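Minby ground update: covers, pitches and the winter nets

The square at Minby has had its last cut of the season and the end-of-year repairs are nearly done. Kanokwan Kongkaew and the ground staff scarified all the strips, took off a good deal of dead grass and reseeded before the nights turned cold. The two strips nearest the pavilion were in the worst state, as anyone who bowled on them in August will remember. They have been topped with new loam and are roped off until spring. Please keep off them, and keep dogs off them too.

The outfield is in better shape than it was a year ago. The wet patch at deep square leg on the Trultdale Road side has been spiked and sanded, and the drain behind it was rodded through. It held up well in the last home match, when play restarted within the hour after a heavy shower. The drain will be checked again in December.

Members agreed in the summer to spend up to 4,000 pounds on new covers. Birthe Thorlacius asked three suppliers for prices and the order has gone to the middle one, which includes delivery and a spare set of wheels. The old covers will go to the Urkska club, who have been managing with flat sheets and bricks. They will collect them once ours arrive. 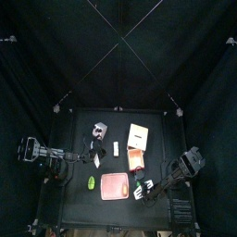
Winter nets start in November at the Quartey sports hall, with juniors at six and seniors at half past seven. The hall has two lanes and we have both of them for the whole evening. Last winter there were complaints that some people batted for twenty minutes and others hardly at all, so Torbjørn Myklebust will run a list on the door and call the changes. Bowlers should bring an indoor ball if they have one. Bring your own pads and gloves as well, as the shared kit is short of left-handed gloves. We are also replacing the backdrop at the far end, which has gone pale and makes the ball hard to pick up. Naima Younis wants plain black cloth, with nothing bright on it behind the bowler's arm. She needs two people with stepladders on the first evening.

Fees for nets are the same as last year and can be paid by the evening or for the whole winter. If you pay for the whole winter and miss a few weeks, we can't refund the difference, but you may pass your place to another member.

The second team finished fourth, level on points with Trultdale but behind on matches won. Ewurabena Acheampong took 36 wickets and was the leading bowler in the division. She has agreed to captain the side again next season - good news for everyone who played under her this year. The first team stayed up with a win in the last match, after a poor July in which three games were lost to rain and two to bad batting.

The league has written to say that matches in the lower divisions will start half an hour earlier next season. Tea will be taken between innings as before. Clubs have been asked to name a scorer for every fixture, home and away, and we are short of scorers for away games. Training takes one evening and Birthe has the details.

The raffle and the sponsored walk brought in 2,000 pounds between them, and the money has been set aside for the junior section. It will pay for helmets, a new set of plastic stumps and coach hire for the away festival at Urkska.

Anyone with a club bag, bat or set of keys still at home should return them to the pavilion before the end of the month.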